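4.2 Two-handed handling of small household objects

The single-hand results in the previous section cover chores in which one hand does the work and the table does the rest. A cup can be slid, a sponge can be dragged to an edge, and a lid can be pushed until it meets a stop. A large share of kitchen and workshop chores do not allow this. Changing a roll, cleaning the inside of a ring or threading a cord through a spool all require that the object be lifted clear of the surface and kept there by two hands that must agree on where it is.

We therefore defined a separate group of trials, called the Erdem set, in which a short object with a hole through or into its top is held between two multi-fingered hands over a plain table. The set contains 211 trials, drawn from the 880 recorded at the Nundummont site. All were run by remote operation, with operators Wekesa Lukumay and So-yul Shim taking alternate blocks of 30. Neither operator received touch feedback. Each judged contact by eye, using the head view alone, and was told to keep the hole facing up for as long as the object was off the table.

The choice of object matters more than we expected. Rolls and rings have no flat sides for the fingers to settle on, and a force applied slightly off centre tends to turn the object instead of holding it. A box of similar size is far more forgiving. In early tests at Onau, operators who could pass a box between hands at their first attempt needed several sessions before they could do the same with a roll. 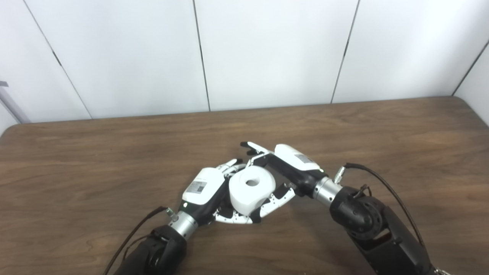
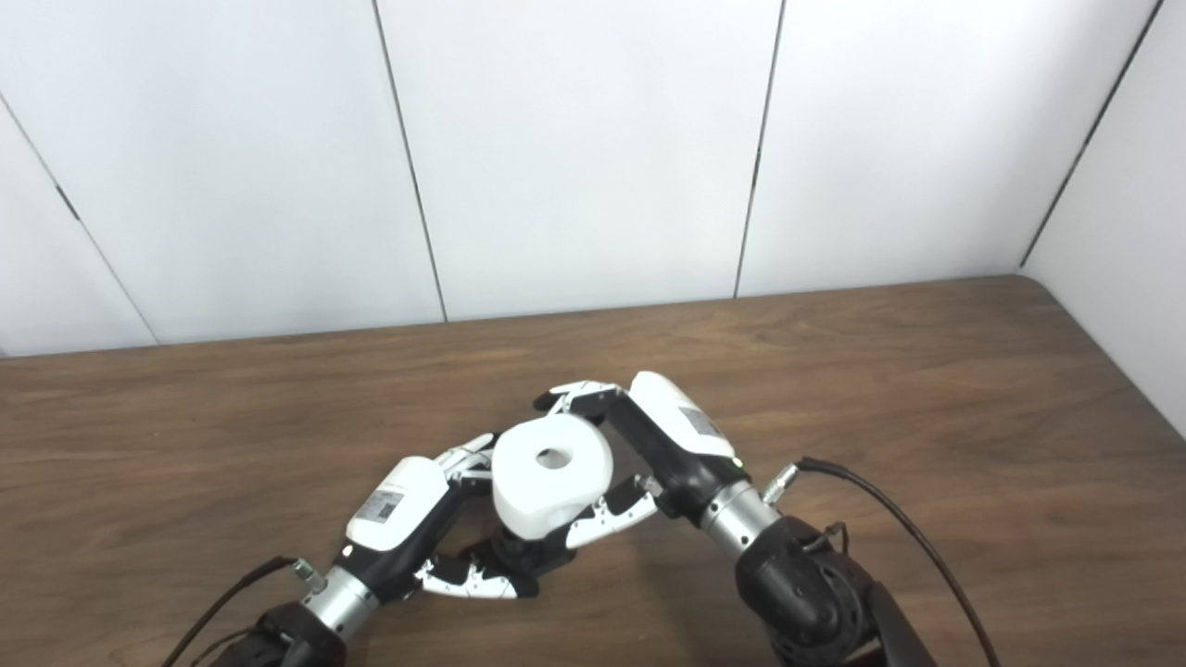
Figure 7. White object with a hole in its top face, held between the left and right hands over the wooden tabletop.

Trials were scored by Ji-hoon Myung and Kyung-hwa Hong, who worked separately and did not know which operator had run a given trial. A trial was scored as a success if the object left the table, stayed in contact with both hands for the required hold, and was set down with the hole still facing up. Partial credit was not given. Where the scorers disagreed, the trial was reviewed by Faisal Rajput and his decision was final.

Three kinds of failure account for most of the unsuccessful trials. The first is roll-out, in which the object turns about its own axis and works its way free between the thumb and the nearest finger. The second is finger clash. When both hands close on an object this short, their fingers compete for the same space, and the joint controller responds to the unexpected load by backing off. The third is a slow tilt during the hold. It is harder to detect from the head view, as the operator's own fingers may hide the side that is dropping – a problem that a second viewpoint would probably solve, though we did not test one.

Operators differed in how they dealt with finger clash. Lukumay preferred to form a cradle with the left hand and bring the right hand over it. Shim closed both hands at a similar rate and corrected the object's position afterwards. The cradle method was slower and produced fewer roll-outs. The even method gave better control of tilt, but it depended heavily on the two hands arriving together, and a delay of 200 ms on one side was enough to push the object out of line. We do not treat either as the preferred method on the basis of two operators.

The learned controller described in Section 3 was trained on the successful trials only. It reproduced the approach well and the set-down poorly. In most of its failures the grasp was sound, but the hands opened in the wrong order, and the object was carried sideways by whichever fingers let go last. Adding failed trials to the training data, labelled as such, is planned for the next round under the Nilunley protocol.

For the wider question of household use, these results set a fairly modest limit. Holding a roll between two hands is a small part of replacing one, and the remaining steps – finding the holder, lining up the hole and pushing the roll home with a known force – were left out of the Erdem set entirely. Section 4.3 takes up the alignment step using a fixed upright peg in place of a household fitting.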